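Notes for the 21st May slot, 15 minutes plus questions. Speaker: Vratislav Baláž

## Open with the complaint

- I've read the Ferkent handling guide twice. Good on batteries. Thin on people.
- It says operators must "maintain awareness of the workspace." Ask the room how you would check that. Pause. Let it be awkward.
- My view: a rule you can't check is a wish.

## Slide 2 - more than one operator

- The guide is written as if one person works alone with a pair of grippers. Our rooms don't look like that.

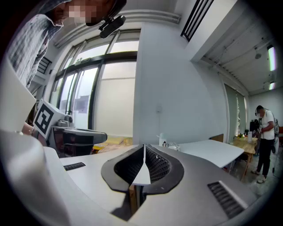

*Two people in headsets, one room, a hand-held gripper up close.*

- Point at the man on the right: white T-shirt, headset, eyes down on what he's holding. Where does "awareness" come in?
- Luseck's draft wants a fixed distance between operators. Fine, but measured from what - the feet or the gripper tips? The draft doesn't say. I asked in April and got a link to the same draft.
- Don't get dragged into the Sartori argument about training hours. If someone raises it, take it at the end.

## Slide 3 - the table and the floor

- Everybody writes rules for the tabletop. Prurkbridge has 3 pages on how to lay out objects and one line on the floor.
- Ask who here has tripped. Hands will go up.
- On this one, start at the table (mug, glass, cup) and then go down: stool, boxes, the cable over on the right. Both markers show plainly on the grippers, so the tracking rule is easy to audit. Clear glass on a white top is harder to spot, and no guide I've read mentions it. 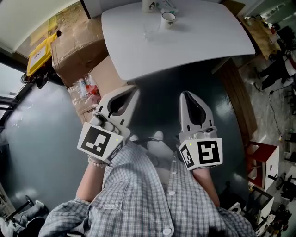

## What I'd keep

- Marker faces clean and uncovered. Cheap to check, so people check it.
- Floor walked before every session, by someone without a headset on.
- A named person who can call stop. Luseck has this buried in an annex - move it to page one.
- Cut the word "awareness" everywhere.

Questions. If there are none, ask Ferkent's people who signed off section 2.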